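# 7 Cups and Lids

## 7.1 Scope of the chapter

Drinking vessels for hot liquids fall into two broad classes: those made to be washed and used again, and those made to be thrown away after one filling. Chapter 6 dealt with the first class from the side of the potter and the glaze. The present chapter takes the second class as its main subject and returns to the mug only where a comparison helps.

The reader should be able, by the end of section 7.6, to name the parts of a lidded paper cup, to calculate its brimful volume from three measured lengths, and to say how the fit between cup and lid is checked. Knowledge of the volume of a cone, revised in Appendix B, is assumed.

## 7.2 Terms

The *body* of a paper cup is the side wall, formed from a flat blank in the shape of a ring segment. The blank is wrapped round a tapered former and joined along a single overlapping *side seam*. The *base* is a separate disc, set a short distance above the lower edge of the wall, so that the cup stands on a ring of paper and the disc itself does not touch the table. The *rolled rim* is the upper edge of the wall, curled outwards through at least one full turn.

The *lid* has three features of interest. The *skirt* is the part that passes over the rolled rim and grips it from the outside. The *raised rim* stands above the skirt and stiffens the lid. The *deck* is the flat surface inside the raised rim, and carries the drinking opening where there is one.

*Taper* is the difference between the top and bottom diameters divided by the height of the wall. It is given as a plain number, without units. A mug with straight sides has a taper of zero. 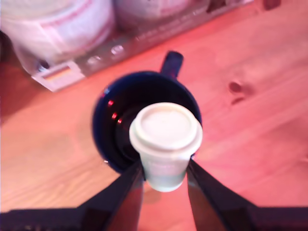 Taper serves two purposes. It allows empty cups to be stacked one inside another, and it allows the finished cup to be drawn off the former without tearing. A stack in which the cups touch along the whole wall will lock, and the designer therefore makes the set-back of the base large enough to carry the load before the walls meet. The distance from one rim to the next in a stack is called the *stacking pitch*. It fixes the length of a sleeve of cups and, in turn, the size of the carton.

A tapered cup may also stand inside a wider vessel. How far it descends depends on the inner diameter of the mouth: the cup stops where its own outer diameter equals that of the opening, or where its base meets the floor of the vessel, whichever comes first. Exercise 7.4 uses this result to find the taper of a cup with a ruler and a straight-sided mug - no other tools are needed.

## 7.3 Nominal and brimful volume

Cups are sold by *nominal volume*, the amount a café is expected to serve. The *brimful volume* is always larger, as space must be left beneath the lid. The worked problems in this chapter use the Nevberg 200, a single-wall cup with a nominal volume of 200 ml, and its matching lid, catalogue number 2132. Dimensions were measured by Ward Goossens and are listed in Table 7.1.

Volume is found by treating the interior as a cone with its point removed. Measure the inner diameter at the mouth, the inner diameter at the base disc, and the depth between them. The thickness of the wall is ignored, as the measurements are taken from the inside.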